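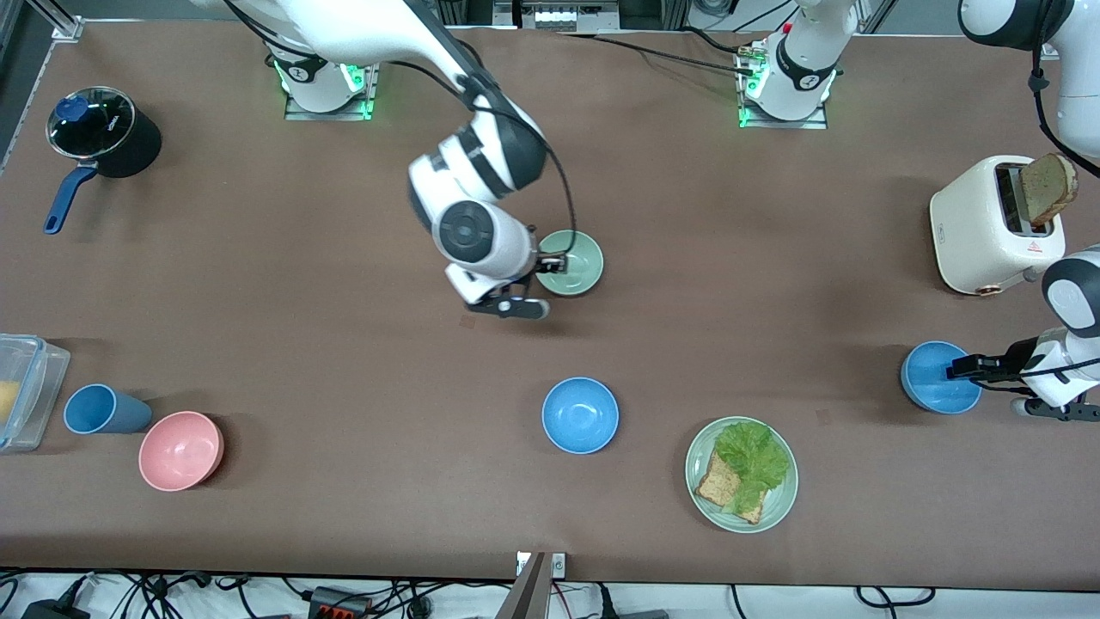
Two-arm planner keeps stalling when both grippers want the middle of the table

Posted by plolov_fan, 17 February 2021

Hi all, long-time reader, first proper post. I've been running the Erken planner on a two-arm tabletop setup for a sandwich task and I'm losing the will to live a bit. Each arm on its own is lovely. Put them both to work, one on a plate and the other on a bowl over by the toaster, and the planner sits there for ages, then gives me a path where the right elbow does a massive loop over everything.

I logged 769 planning calls and 719 came back with something usable, which sounds all right until you watch it. The slow ones are nearly all when the two workspaces overlap. I'm planning both arms as one big system, all joints together. Is that daft?

kettlelogic wrote:
Not daft, just expensive. I'd plan one arm, freeze that path in time, then plan the other round it as a moving obstacle. We did this with Pranemia's scheduler bolted on top and it got a lot snappier. You do have to decide who goes first, and I just give it to whichever arm is already holding something.

mudlark_77 wrote:
Going to disagree with kettlelogic there. Priority planning is fine until the first arm parks itself right where the second needs to be, and then you've got no plan at all instead of a slow one. With that much stuff on the table I'd stay joint and sort out the collision model. What are you using for the cables? If you've wrapped the wrist in one fat cylinder to cover the cable loop, that's your big silly elbow swing explained.

plolov_fan wrote:
Ah. Yes. One fat cylinder. It's enormous.

mudlark_77 wrote:
There you go then! Split it into a few little capsules that follow the links. Mine went from hopeless to fine in an afternoon.

kettlelogic wrote:
"No plan at all" is a bit strong, you just swap the order and try again. 2 orders, two tries, still quicker than the joint search on my machine. But agree about the cylinder.

tinpot wrote:
Slightly different question, what's your perception doing with the saucepan lid? Clear glass gives me holes all over the depth map and the planner happily goes straight through it. Same with see-through food tubs. If yours is seeing phantom blobs there instead, that'd make the free space look tighter than it is.

plolov_fan wrote:
Oh that's a good shout. The lid flickers in and out between scans, I'd been ignoring it because neither arm goes near that corner. The lettuce is worse if I'm truthful, it gets stuck to the bread as one lump with a spike on it.

tinpot wrote:
Lettuce is always a lump. I stick a plain box over anything on a plate and move on with my life. For the pan I fit a known shape and throw away the raw points inside it. Rautiainen has a shape fitter that does this, the docs are grim but it works.

mudlark_77 wrote:
Careful with the box if you need to pick things off the plate though, you'll never get a grasp approved.

tinpot wrote:
You turn it off for the target, obviously.

plolov_fan wrote:
Right, capsules first, then the shape fitter, and I'll give the freeze-one-arm thing a go after that so I can compare them fairly. Does anyone know if Erken lets you pass in a timed path as an obstacle or do I have to sample it myself?

kettlelogic wrote:
Sample it yourself, I'm afraid. They said it was coming in March but I wouldn't wait for it.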